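Progress report to Nordin, third quarter of the grant
Project: Good practice rules for hand-held gripper recording (Troltmont)

Dear colleagues at Nordin,

In this quarter we worked mostly on the second draft of the practice rules. As you remember, the first draft was written at the desk, before we had many recordings. It had 86 rules, and our operators told us that it was too long to use while standing with a gripper in each hand. We have now divided it in two parts. The short part has 14 rules and hangs on the wall in the recording room. The long part contains the reasons, the exceptions and the forms, and it stays in the project folder.

The short part was tested in October at our own site and at the Ziltach site. Each site recorded household tasks with the same instructions: putting away shoes, folding towels, setting a table. Together the two sites made 300 recordings under the new rules. All of them were checked afterwards by a person who was not present when they were made. This separation is itself one of the rules, and Ziltach asked for it already last spring.

The shoe task gave us the most discussion. An operator must approach a cabinet, a door can swing, and the object is soft and has no clear grasp point. In the first draft we wrote only "grasp the object in a natural way", and this was understood differently by every operator.
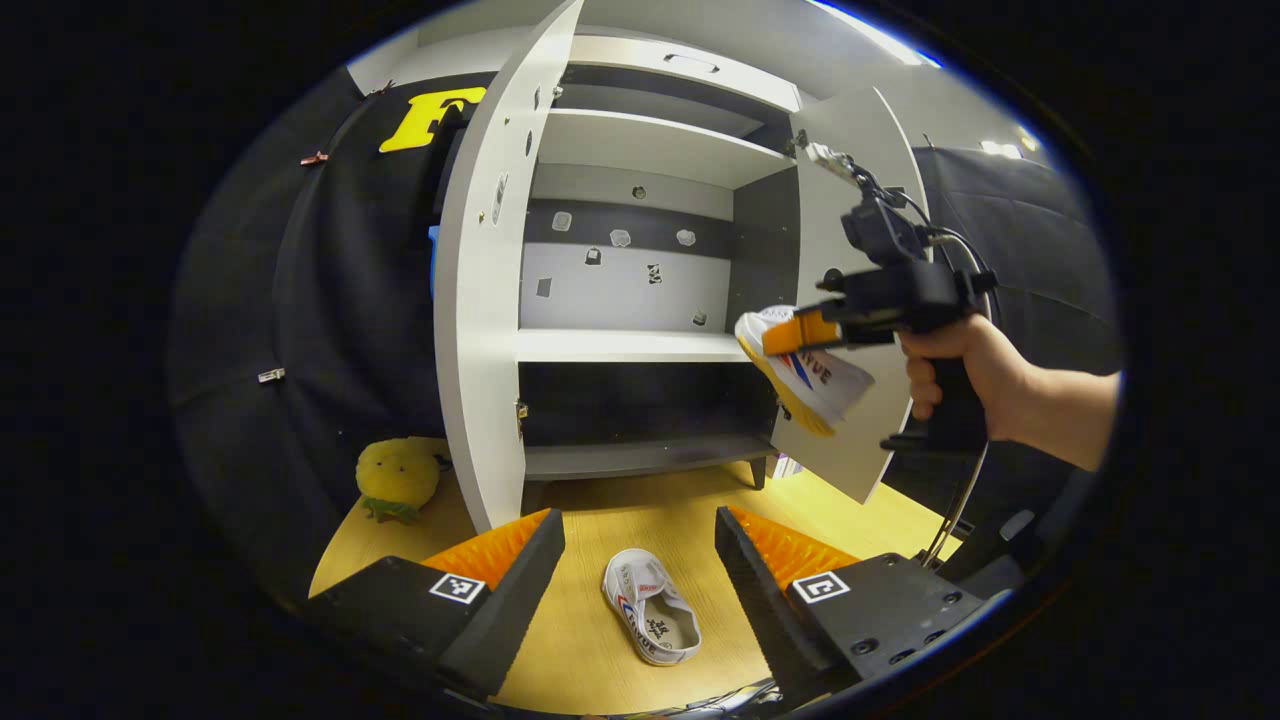
Reading time: 3 min

The second draft says more about the shoe task. The cabinet doors are opened fully before the recording begins, unless opening the door is the task. One shoe is handled at a time, and the other one stays on the floor until its turn. The shoe may be held with the sole visible or with the opening visible, but the operator does not change the grip in the air. If a shoe falls, the recording continues and the fall is written in the log. We do not delete it. Derura asked us to include this last point, as they had found that other collections contain almost no failures and are for this reason difficult to use for safety work.

Rules about the fingers and markers were also changed. The square markers on top of the gripper fingers must be clean and complete before every session. The soft pads are inspected at the same moment, and a pad with a tear is replaced on both fingers, also when the second one looks good. Cables must have enough slack that the operator can reach the floor and the upper shelf without pulling.

About persons in the recordings: hands and arms are allowed, faces are not. Every operator signs a consent form which can be withdrawn later, and we have tested the withdrawal procedure with one set of recordings from our own site. It took longer than we had planned. The files were removed quickly, but the copies at Ziltach had different names and had to be found by hand. We are now using one naming system at both sites.

Open points

The rule about background objects is not finished. Ziltach prefers a room with nothing extra in it, while we think that some toys and other ordinary things should be allowed, as in a home. For the moment each site follows its own habit and writes it in the log.

We have 3 rules which operators still often forget. These are the marker check, the log entry after a fall, and the rest break. For the break we will try a timer in the room.

The translation of the long part is delayed. We ask you kindly to accept it together with the next report. The budget is not affected by this.

Next quarter

Derura will read the second draft as outside reviewer and send written comments. After this we will prepare the third draft and record the towel task again, with operators who have not seen the earlier versions. The current short part is attached to this report, and the long part can be sent on request.

With kind regards,
The Troltmont project team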